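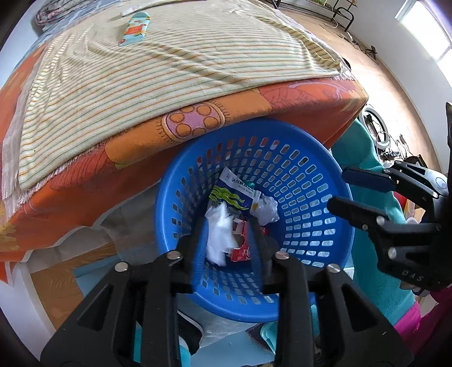
We use cookies to remember your settings. Accept | Manage

Search the archive Go

Print this message | E-mail this message

Stotovdale Households list
Message 3741
From: Declan Moynihan
Date: 8 Aug 2026
Subject: Re: Bins for the small bedrooms

Khang Mạch wrote:
> Does anyone have a view on bins for the guest rooms? The old
> metal ones from Gajdoš have rusted at the bottom, and I would
> rather not buy 23 of something we all end up hating.

Dear Khang, and everyone,

I'm very glad you asked, as I have grown quite fond of our plain round plastic baskets with the little slots in the sides. They weigh next to nothing and tuck in nicely by a table, and you can tilt one towards you and sweep the wrappers and tissues straight in. We did try lining them, but the bags slid down every time, so now I just tip the lot into the big sack on the landing and give the basket a rinse in the bath.

Do keep them for dry rubbish, though – a teabag will drip through those slots, as my poor carpet can tell you! And if you have long cloths hanging over the table edge, pin them up a bit when you hoover.

I'm happy to drop a spare one round for you to try.

Warmest wishes to you all,
Declan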